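Pump bottles by the sink: getting them onto one tray

Quick one, doing this between loads of laundry. Soap, lotion, shampoo, whatever has a pump and lives in a puddle on the counter. Half an hour if you don't stop to read labels. I always stop to read labels.

What you need

A metal tray with low sides. An old sheet or something pale to work on. Two rags, warm water, dish soap. Tape measure.

Step 1. Measure first

Measure the gap where the tray is going. Mine is 321 mm between the faucet and the wall. Measure at the back too, walls are not straight. Then measure the tray across the outside of the rim, not the inside. I've bought the wrong tray this way. Twice.

Step 2. Clear everything off

All of it, onto the sheet. Anything empty goes straight out.
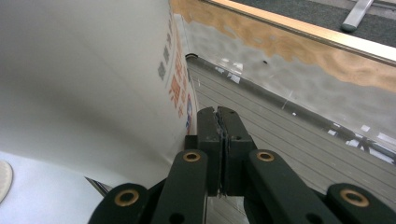 Wipe the bottles before you sort them. Warm rag, bottom first, then up the sides, then under the collar of the pump where the gunk sits. Go easy over printing. On a white one with lettering like those red-orange Chinese characters I'd dab and not scrub, some inks come off on the rag and then you have no idea what's in there. Dry rag after. Don't put any of it back on teh tray damp.

Step 3. Ribbed and grooved containers

These take longer. Old toothbrush, a drop of dish soap, brush along the ribs and never across. Rinse, stand on a towel. The ring of dried soap around the base needs a soak, just an inch of warm water in a bowl. Ten minutes.

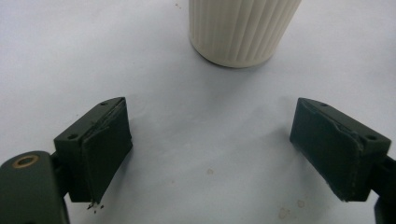
Step 4. Load the tray

Tallest at the back or at one end. Put it in first, upright, then see how much room is left. Leave a finger's width between bottles or they knock each other over every time you press one. Daily stuff nearest the hand you use. Spouts pointing out over the sink if you can, drips go where they should.

Don't fill it just becuase it fits. If a bottle has to be wedged, it lives in the cabinet.

Lock any pump you won't use this week: push down, turn clockwise on most of them.

Step 5. Keep it that way

Lift the tray once a week, wipe under, tip out whatever has collected. Refills go under the sink, same order left to right. Blank label? Marker on the bottom, today. 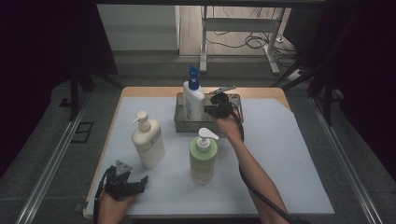 Signe Bach: Do you put anything under the bottles? Mine slide all over a steel tray as soon as it gets wet.

Thin rubber shelf liner, cut a bit smaller than the base of the tray. Rinse it when you tip the tray out. Will add it to the list at the top when I get a minute.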